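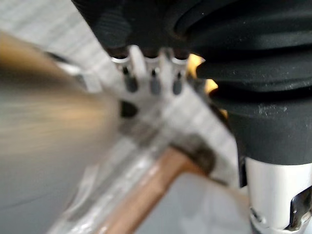
Black ribbed rubber, with a white plastic piece beneath it.

Threads > Pondcombe Library Service > Lending

1/ Pondcombe Library Service has completed its January review of lending rules. The changes are set out in this thread and apply at both branches, Koval Street and Vutwood.

2/ Overdue charges on books for adults have ended. Charges on children's books ended earlier and will not return. Any overdue balance on an adult card has been cleared, and cardholders do not need to contact us.

3/ The review looked at 2,615 active cards. Of these, 225 were blocked for overdue charges alone. All 225 have been reopened. Cards blocked for lost items remain blocked until the item is returned or replaced.

4/ The standard loan period is still three weeks. Most books renew automatically, up to 2 times, unless another reader has placed a hold. A notice goes out by email or letter three days before the due date.

5/ Large-print titles now follow the same loan period as other books. Readers who receive home delivery keep the longer period they have today.

6/ Holds may be collected from the shelf to the left of the front desk at Koval Street. At Vutwood, please ask at the desk. Uncollected holds are released after seven open days.

7/ The local history room holds 82 bound volumes of parish and township records. These do not leave the building. Inna Palamarchuk, Local History Librarian, accepts requests for copies in writing. Please give the volume title and the years needed.

8/ Interlibrary loans continue to be handled by Petro Lytvynenko at Koval Street. The lending library sets the due date for these items, and automatic renewal does not apply to them.

9/ Several readers asked whether donated books can be accepted again. Donations are accepted at Vutwood only, one box per visit. We are unable to take encyclopedias, magazines or textbooks.

10/ The full lending rules are printed in English and Ukrainian and are available at both desks. Written comments may be addressed to Stefaniia Panasiuk, Head of Lending. Replies to this thread are read during opening hours.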